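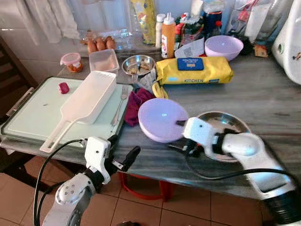
Progress report to the fund: assisted food preparation and clearing, Otholm site
Reporting period to 2023-05-16

1. Purpose of the grant

The grant pays for a trial of two-armed robots in the staff kitchen at Otholm and for the staff time needed to run it. The kitchen serves three day centres and sends out some 700 meals a week. Most of the work is cooking and portioning, but a large part of each shift goes on moving things: putting out bowls and tubs, fitting lids, clearing tables, putting utensils back where the next person will look for them. The trial asks whether part of that can be handed over, and what it does to the working day of the people who do it now.

2. Work done since the last report

The arms were supplied and set up by Brastis in March. Training of the movements is done by our own kitchen staff, who guide the arms through each task and repeat it until the recordings are good enough to use. We had planned for this to be done by Brastis technicians. It was changed at the request of the kitchen staff, who felt that the arms were being taught to stack bowls in a way no cook would stack them. The change has cost us more hours than we budgeted for (see section 5) but we would do it the same way again.

By the end of the period we had 3,093 recorded task runs in the store. Six tasks are now being worked on: placing a lid on a bowl, lifting a lid off, moving a mug, moving a bowl from one table to another, putting cutlery on a board and folding a cloth. The first four are going reasonably well. Cutlery is slow. Folding the cloth has not worked well enough to report on and we may drop it.

The training area is laid out with ordinary kitchen goods and we do not tidy it first. Early recordings were made on a bare table and were of little use once the arms had to work among packets and bottles.

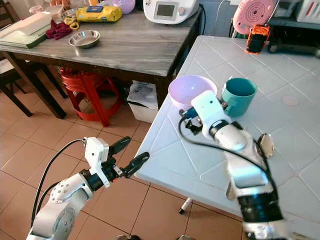

Training area, Otholm: right arm at the mug, with a bowl next to it on the white table.

3. Effect on staff

All kitchen staff were interviewed before the arms arrived and again at the end of the period. No posts have been lost and none will be during the life of the grant. That undertaking was given in writing and is still displayed in the staff room.

Three changes have been noted.

Staff on training duty are off their feet less than they expected to be. Guiding the arms is standing work and it is tiring on the shoulders in a different way from lifting. We have limited it to one hour at a time, with ordinary kitchen work between turns.

The early shift has been reorganised so that one person is free for training after the breakfast clear-up. Some of the team like the variety. Others have said that it leaves them short at the sink, and the rota has been altered once already to meet this. It will probably need altering again.

There has been a question about pay. Training the arms was not in anyone's job description and staff asked, fairly in our view, whether it counts as a skilled duty. An allowance has been agreed for the rest of the trial. A permanent arrangement is still under discussion with the union.

4. Safety

No injuries have been reported. There was one stoppage when a cable caught on a chair and the arm halted as it should. Chairs are now moved out of reach before a session begins. The arms do not handle knives or hot pans, and no food handled in training goes out to the centres.

5. Spending

Equipment and installation are within budget. Staff time is over, for the reason given in section 2, and we ask the fund to agree a transfer from the travel line, which is hardly used. The visit to the partner kitchen in Toledo was held by video call, and the saving there covers most of the difference.

6. Next period

– Continue with lids, mugs and bowls until the arms can run these without a guide.
– Decide on the cloth task.
– Begin a short trial at the Stovel kitchen, where the tables are lower and the room is narrower. Two members of the Otholm team have offered to show the Stovel staff how training is done.
– Third round of staff interviews, with the questions on workload rewritten. The present ones did not separate tiredness from boredom, and several people wrote both in the margin.

The interview summaries and the revised rota are attached as annexes A and B.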